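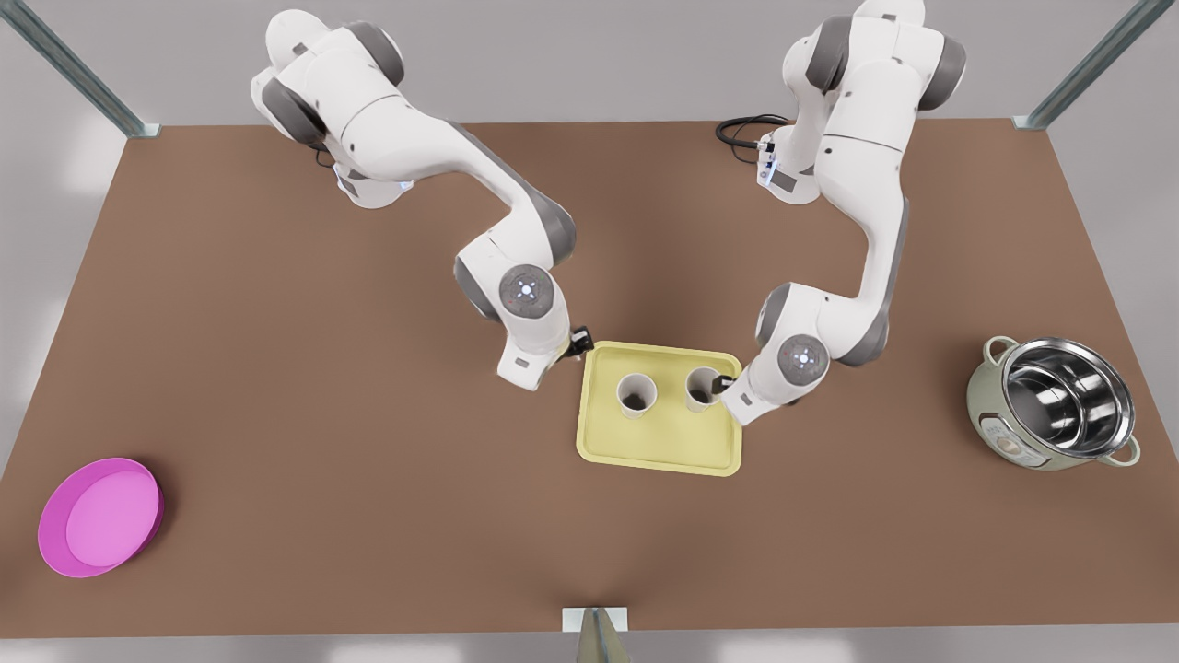
Docs / Datasets / Two-arm tabletop / Duvell

Filed under: simulation, two-arm handling, recording rules

Duvell: simulated two-arm tray handling

Duvell is a set of simulated episodes in which a two-arm robot works at a table with ordinary kitchen items: trays, cups, dishes and pots. It is kept by the Medwood group and recorded in the Gallardo simulator. This README covers what is in the set and the rules an episode has to meet before it goes in. The rules take up most of the page. Earlier releases had few of them, and episodes from different operators could not be compared.

Last revised October 21, 2021.

What is in the set

There are 500 episodes in 6 task groups. Each episode is one attempt at one task, recorded from reset to release. No episode is longer than 60 seconds. An episode contains joint positions and gripper commands for both arms, object poses, rendered views, a task string and a result flag.

Everything is simulated. There are no real-robot recordings in Duvell, and none should be added. Real recordings go to Ano, which has its own card and its own safety rules.

Naming left and right

Left and right always mean the robot's left and right. The main view faces the robot across the table, so the robot's right arm is on the left of the picture and its left arm is on the right. This is the most common labeling mistake we get. Use these terms in task strings, notes and bug reports:

- "left arm" and "right arm" for the robot's own arms
- "view left" and "view right" for the position of anything else in the main view
- "near edge" for the table edge closest to the viewer, "far edge" for the edge where the arms are mounted

Do not write "the arm on the left." Reviewers will send it back.

Scene rules

1. Objects for the task start where both arms can get to them. Other items may be on the table but must leave a clear path to the tray.
2. Every object rests on the table or in another object at reset. Let the physics settle before recording starts. If anything slides or rocks after that, reset.
3. Objects do not overlap at reset. Check the collision view, because the rendered view can hide a small overlap.
4. Distractor items stay in the scene for the whole episode. Do not delete one partway through to make room.
5. Cups that belong upright start upright. A tipped cup is a different task and has its own group.
6. Do not describe a cup as full or empty from the look of its inside. The dark interior in the cup model is a surface color. Liquid is not simulated in this release.

Motion rules

1. Both arms start from the home pose in the config file. Do not jog an arm closer to save time.
2. Joint speed stays at or under 70 percent of the limit set in Gallardo. The simulator will let you go faster. Episodes that do are rejected by the checker.
3. When both grippers are over the same tray, move one at a time until each has reached its own object. After that they may move together.
4. Arms may not touch each other. Any contact between the two arms ends the episode and sets the result flag to fail, even if the task gets done.
5. Light contact between a gripper and the tray rim is allowed. Pushing the tray with a gripper is allowed only if the task string says "push" or "slide."
6. Open the gripper fully before backing away from an object. Dragging a cup during release is a fail.
7. Pause briefly before closing on a thin rim. Contact on thin parts is the weakest part of the physics, and a fast close can throw the cup.

Task strings

Keep them short and in the present tense. Name the object by color and kind, and name the arm only when the task depends on it.

Good:
"Pick up both cups from the yellow tray, one with each arm."
"Use the left arm to put a cup in the pink dish."

Not accepted:
"Do the cups."
"Carefully grab the nice cup and gently place it somewhere safe."

Words such as "carefully" and "gently" have no measured meaning in this set. Leave them out.

Result flags

success: the end state matches the task string and no motion rule was broken.
fail: the end state does not match, or a motion rule was broken.
void: the simulator went wrong. An object fell through the table, the renderer dropped views or the clock jumped.

Keep fail episodes. They are part of the release and are counted in the total. Delete void episodes, but copy the log to the void folder first so the fault can be looked into. A poor attempt by the operator is never void.

Checking before upload

Run the checker on the whole folder. It tests file names, episode length, joint speed and contact between the arms. It cannot tell whether the task string is true, so a second person has to watch each episode and compare it with the string. The person who recorded an episode may not review it.

If the reviewer and the operator disagree about a flag, the episode goes in as fail with a line in the notes field. Do not record it again to settle the matter.

Changes since the July release

- Left and right now follow the robot. Older strings were converted and reread by hand.
- The home pose moved slightly away from the table's center. Episodes from the old pose were dropped.
- The cable at the arm base is drawn but has no collision shape. Arms can pass through it. Do not use this set to study cable contact.
- The notes field is limited to plain text.

Known limits

The table, floor and lighting change very little from one episode to the next. A model trained only on Duvell will probably do badly on a different table surface. Shiny pot interiors give bright reflections that move with the view, and some segmentation masks are wrong along those edges. Friction is the same for all cups, whatever they look like.

A good result on this set says nothing about safety near people. The speed rule above is there to keep the data consistent and must not be used as a speed limit for a real cell. Anyone moving a policy to hardware should start with the Ano safety sheet and do a risk assessment for their own setup.

Reporting a problem

Open an issue with the episode number, the time in seconds and the rule number if one applies. Attach the log. Fixes go into the next release, and files already published are left as they are.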